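Company > About Us > Open Days and Demonstrations

Print this page | E-mail this page

About Zostetti

Zostetti builds and tests two-arm work cells for handling soft and irregular items. Most of our work is with cables, cords and packaging, the goods that conventional pick-and-place equipment handles badly. The company occupies one floor of a former machine shop in Dastolstead, with a second site at Hivulstead for storage and machining of parts.

The test floor opens to visitors in March, June and October. Customers, school groups and people from neighboring firms attend. An open day runs from 10 a.m. to 3 p.m. and uses the same cells that are in service the rest of the week. No separate show equipment is kept.

What visitors see

The main demonstration is cable sorting. Coiled cables of different thickness and jacket type are placed on and beside a flat box at the center of the table, and plastic bins and baskets stand behind them. The arms work from opposite sides of the table. Each carries a gripper with parallel control of opening and force, set by the operator before the run.

Braided cable is the easier material. It holds its coil, and the jacket gives the fingers something to grip. Smooth black cable laid out in open loops is harder, as the loops cross and the controller has to choose a point that will not pull the coil apart. Visitors may ask for a cable to be moved between runs. The operator will then repeat the task from the new layout.

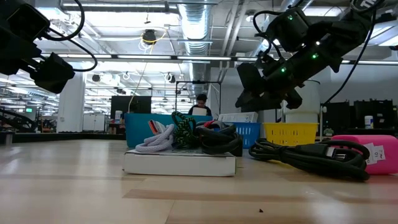
Work behind the demonstration

The sorting task was developed with Ó Riain, a cable supplier that receives mixed returns and sorts them by hand. The current test set holds 3,582 recorded runs. Failed runs are kept in the set and labeled by cause – missed grasp, double pick, snagged connector or operator stop. Connectors are still the most frequent cause of a stop.

Attending an open day

Groups are limited to 6 people per cell. Children under 12 must stay with an adult. Closed shoes are required, and long hair should be tied back. Bags are left at the front desk. Visitors remain behind the floor line while an arm is powered.

Parking at Dastolstead is on the north side of the building. The Hivulstead site is not open to the public.

Print this page | E-mail this page

Comments

cordwinder: Went in June with two coworkers. Good to see the task run on messy coils. Will the stop causes be published?

Plant 4 maintenance: Do the finger pads wear quickly on braided jackets? We replace ours every month.

hollis_b: Please put the parking note higher up. We drove to Hivulstead first.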